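Status: usable, format may still change before the April revision. Last edited 2024-02-27.

# Rekska tabletop labels

Rekska is a set of written labels for small kitchen items laid out on a table: serving trays, cups, cutting boards, knives, cut fruit and a few related things. Each record lists the items in one arrangement, how each item is resting, and what it is resting on. The labels were written at Skesthorpe and are used with the Norkero viewer, but they are plain text and need no special software.

The set holds 118 records in one file, `rekska.tsv`. The class list is in `classes.txt`, and notes that don't fit a column are in `remarks.md`.

## Scope

Covered: light meals and drinks for one or two people, including the cutting of fruit for a drink and the loading of a tray.

Not covered: stovetop cooking, dishwashing, sealed packages, and anything stored in a cabinet or drawer.

## Classes

There are eight classes. Names are lowercase and singular.

| class | use for | do not use for |
|---|---|---|
| `tray` | flat carrier with a raised rim | baking sheets |
| `cup` | drinking vessel, with or without handle | measuring cups |
| `board` | cutting board, any material | placemats |
| `knife` | any kitchen or table knife | peelers |
| `slice` | a single cut piece of fruit | whole fruit |
| `bowl` | open vessel wider than it is tall | deep plates |
| `spoon` | any spoon | ladles |
| `cloth` | napkin or dish towel | paper towel on a roll |

Whole fruit has no class. It goes in `remarks.md` under the record number.

## Columns

- `record` -- integer, no leading zeros
- `item` -- class name plus a letter, e.g. `cup_b`
- `pose` -- see below
- `support` -- the item or surface directly underneath
- `facing` -- direction of the open end or tip, where there is one
- `marking` -- `none`, `text`, `figure` or `both`
- `overlap` -- `y` if another item hides part of this one

Empty cells are not allowed. Write `na` where a column does not apply and `unk` where it applies but the value can't be read.

## Pose and support

Allowed values for `pose` are `upright`, `side`, `inverted`, `flat` and `leaning`. Trays, boards and slices are nearly always `flat`.
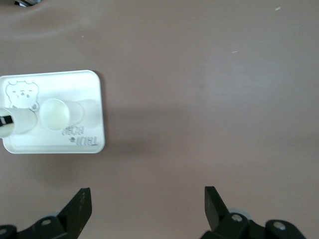

Cups take more care than any other class. `pose` describes the body of the cup and `facing` describes the opening, and the two are filled in separately. A cup standing on its base is `upright` with `facing` set to `na`. A cup on its side needs a direction, given from the viewer's position and not from the printed orientation of whatever it rests on. The two white cups lying on the bear tray are therefore both `side`, `facing=left`, `support=tray_a`, even though the lettering near the lower edge of that tray reads upside down. Do not rotate the record to make the lettering readable.

Support is always the nearest thing underneath. A cup on a tray on a table has `support=tray_a`; the tray has `support=table`. Stacked cups form a chain, with the bottom cup supported by the tray or table and each later one by the cup below it. Material and color are not used to decide support.

A cup that touches the rim of a tray but stands outside it is on the table. A cup that straddles the rim is `leaning`, with `support=tray_a`.

## Boards, slices and knives

Each slice gets its own row. Two slices that touch are still two rows, and `overlap` is set to `y` only for the one underneath. Peel is counted as part of the slice. Juice, seeds and crumbs are ignored.

Knives are labeled by tip direction. The scale has 8 values: `up`, `down`, `left`, `right` and the four diagonals, written `up-right`, `down-left` and so on. If the tip extends past the edge of the board while the rest of the knife stays on it, the support is still the board.
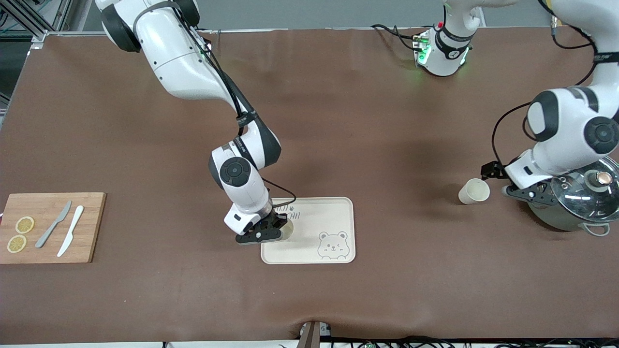
Parallel knives are a frequent source of swapped letters. The knife further left is `knife_a`, and the one to its right is `knife_b`, whatever their size or handle shape. For slices, the higher one is `slice_a`. When two slices are level, the left one goes first. Letters are assigned again for every record, so `knife_a` in one record need not be `knife_a` in the next.

## Markings

Lettering and drawings are recorded by type only. The wording of a printed name is not transcribed, partial words included. A tray with a line-drawn animal and some lettering is `both`, also when something covers part of the lettering. Wood grain, stripes in bamboo and molded seams are `none`.

## Checking

The first 50 records were labeled twice, with the second pass done without reference to the first. Differences were settled by rereading the rules above. Most came from `facing` on cups seen end-on -- the rule for those is `toward` or `away`, added afterward. The remaining records were labeled once.

A further 10 records were rechecked after the column `overlap` was added. They have `recheck` in the remarks file.

## Known problems

- `leaning` is rare and probably used too freely for cups against a rim.
- Translucent and opaque cups share one class. Older files from Ametepe split them; those files must be merged before use.
- `cloth` has no rule for folded versus spread.
- Knife handles with no clear blade boundary were sometimes given `unk` when the tip was visible. These rows should be corrected.

## Changes planned

Add `plate` as a class. Replace `na` in `facing` for upright cups with a handle, where the handle direction could be stored. Move all tray remarks into the main file.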